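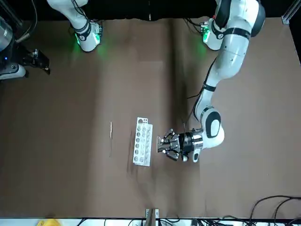
Ullard Cho Work Table: Six Months of Bookbinding on One Surface

Reviewed by Melina Balaskas

I bind books at home. Before the Cho I did it on the kitchen table, on an ironing board, and for one very bad winter on the lid of a chest freezer. So take it as the word of someone easily pleased when I tell you I love this table. I bought mine in April with my own money, and I've used it nearly every night since.

The first thing I noticed was how still it stands. Punching sewing holes with an awl and a mallet is hard on furniture (my old desk used to creep across the floor while I worked!), and the Cho just takes it. I've had my cast iron nipping press on one end and a stack of cut boards on the other and never felt a wobble. Ullard rates it for 300 pounds. I haven't come close, and I don't plan to find out.

Putting it together

Set aside an evening. There are 16 bolts, all the same length, which I could have kissed somebody for, and the instructions are mostly drawings. Step four shows the crossbar upside down. If the holes don't line up, flip it over and carry on. My neighbor Brayden Pelletier held the legs while I tightened things, and you'll want a Brayden too. The wrench in the box is soft and mine had rounded off by the end, so use a real one if you own one.

The top

I ordered the brown, and I'm so glad I didn't go with white. It's matte, so my lamp doesn't bounce back in my face when I'm paring leather, and a stray bit of thread shows up right away. The color does shift depending on the light. In the morning mine looks almost gray by the window and a good deal warmer over by the bookcase. 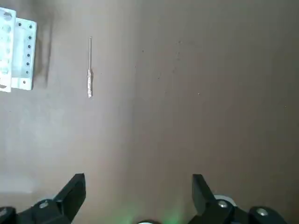

Tabletop from above, palest toward the lower left.

Glue is the big question for anyone in this hobby. PVA peels off in a sheet once it's dry, very satisfying. Wheat paste wipes up with a damp rag. I did leave a ring with a jar of leather dye and it's still there, faint, under where I keep my bone folders. Audrey-Anne Dufour, who taught me to sew a link stitch, lays kraft paper over her whole bench before every project, and after the dye jar I've started doing the same.

Height

Standing work is where it shines. I'm five foot six, and at the middle setting I can lean into a knife without hunching. For sewing I like to sit, and the lowest setting is still a touch high for a regular chair, so I borrowed a drafting stool and ended up keeping it. Changing the height means pulling four pins. It's a two-minute job if the top is clear, and my top is never clear.

What I'd change

A shelf underneath, please! Ullard sells one separately, but it was out of stock both times I looked. I use a Trollow rolling cart for now. The front edge could also be rounder; after a long night of folding signatures I get a red line across my forearms. And it's heavy, so decide where it's going before you tighten anything.

Would I buy it again?

Yes, in a heartbeat. I've finished 14 books on it so far, including a fat recipe album for my aunt that I'd been putting off for years because I had nowhere to leave it under weights. Now it sits at the far end while I get on with the next one. I looked hard at the Gireck bench as well, and it's a handsome thing, but it's shallower and I need the depth for cutting full sheets of book cloth. If you mostly make pocket notebooks, the Gireck might suit you fine.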